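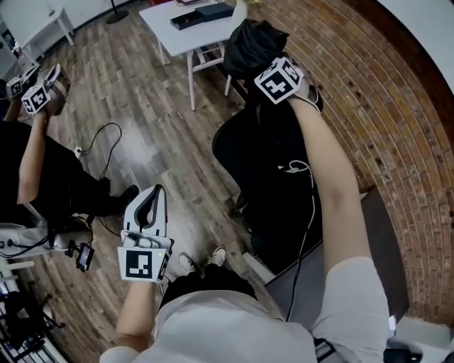

Notebook 3, page 213

July, afternoon, Rorkden room

Carrying on from the bottom of the last page, where I ran out of paper halfway through being annoyed. The jaw reading on the white gripper is freezing again. I had hoped we were done with this when I reseated the connector, and I even wrote "fixed" in the margin with a little flag next to it, which I have now crossed out (sorry to anyone who read the flag and believed it).

What happened, for whoever picks this up. We were doing the cloth runs for Arnine, two of us seated with the hand-held grippers, black cloth on the black office chair, pick it up, lift it clear, put it back down. Nice easy work and we had a good rhythm going. The little green light by the marker was on, Skorklow was logging, the trace looked alive whenever one of us glanced over at it. Then, before lunch, Britta sent a batch over to the arm in the cell for replay, and the arm came down on the cloth with its jaw half open, closed nothing, and went up again with great confidence and no cloth. All right, that happens. On the next one it did the opposite, and this is the one I want written down properly: it closed early, above the cloth, came down with the fingers shut, and pushed the seat of the test chair hard enough to roll it back into the guard. Britta hit the stop. The chair is fine, the guard is fine, the fingertip pads have a scuff on one side. She was outside the guard the whole time, as she should be, but it was quite a bang and we both needed a coffee after it.

So, safety note first, and I'll copy it to the sheet on the cell door: no replay of hand-held data on the arm at full speed until the jaw channel has been looked at by a person. Slow speed, hand on the stop, chair casters locked. The force limit did not trip. I think it didn't trip since the chair rolled away before the load could build, so please don't take the force limit as cover for anything on wheels.

Now the fault. I pulled the log for the bad episode and the jaw value sits at exactly the same number for 1,818 samples in a row. A real hand can't do that, even a very calm one. There is always a little flutter in the last digit, you can see it in every good run. Position from the marker cubes carries on perfectly well through the whole stretch, so the gripper is moving about the room with a jaw that thinks it is a statue. And then it wakes up by itself and everything is normal again, and the light stays green from one end to the other.

The light took me far too long to sort out! I had been treating it as "gripper OK." It isn't wired to the sensor at all. I went back to the drawing from Čierny and it hangs off the supply side, so green means the board has power and tells you nothing else. I would like that written on a piece of tape and stuck on the case. I've asked Čierny whether a later board blinks on a stale reading, no reply yet.

Things I tried at the bench, in order:

Wiggled the cable at the plug end. Nothing, steady reading, flutter present.

Wiggled the cable where it goes into the handle. Nothing.

Swapped the white unit's cable with a spare. Nothing changed, so the cable is off the hook, and I apologize to the cable, which I said some unkind things about last time.

Opened and closed the jaw slowly fifty or so times with the gripper lying flat. Fine every time. Did the same with it held upright, fine again.

Held it upright and squeezed hard, the way you do when you are trying to keep hold of a slippery bit of cloth and have been at it for an hour. Frozen. Let go a little, still frozen. Tapped the side of the case, back to life. Did it again and it froze again on the third squeeze. I was so pleased I called Britta over to watch and of course it behaved beautifully for ten minutes with her standing there, then froze as she was putting her glasses away.

My best guess is that the body flexes under a hard grip and lifts the sensor board off its rear post, and the short flat lead inside loses contact on one side. That would also explain why reseating it worked for a while. I haven't opened it up a second time yet. I want a proper photo of the lead before I disturb it, and the good camera is in the other building.

The other hand-helds: I squeezed the rest of them just as hard (my hand is sore, note for the accident book, joking) and could not get a freeze. That doesn't clear them. They could have the same post and just be assembled a bit tighter.

About the data. There are 521 episodes recorded since the reseating. Britta wrote a small check that looks for any stretch of jaw values with no flutter while the cube is moving, and she's running it over all of them now. My vote is to set aside a whole episode if it has even one freeze in it and not try to patch the gap. I know that hurts. We talked about filling in the jaw from the video, and for a stiff box I might be tempted, but with dark cloth against a dark chair I can't tell by eye when the jaw closed to better than a few images either way, and I don't trust a script to do better than me squinting.

While I'm complaining about us and not the hardware: the floor cables need a tidy before the next session. We've got a thin one wandering over the planks and another looped on the chair, and that's right where the cloth gets swung about. A pull on one of those in the middle of a run would give us a second fault on top of this one and I'd never untangle the two. Route along the wall, tape down, keep the chair clear. I'll do it if I'm in first.

To do

Open the white gripper, photograph the lead, check the rear post for a crack.
Squeeze test on every unit before recording, ten hard squeezes each, watching the last digit.
Ask for the stale-value alarm in Skorklow, with a sound, as our hands are full and we are not looking at a screen.
New fingertip pads on the arm, left one at least.
Door sheet (done, 4:20).

Later, same day. Britta's check is a third of the way through and has flagged three episodes so far, all of them the white gripper, all cloth. She is leaving it running overnight. Please don't close the laptop by the sink.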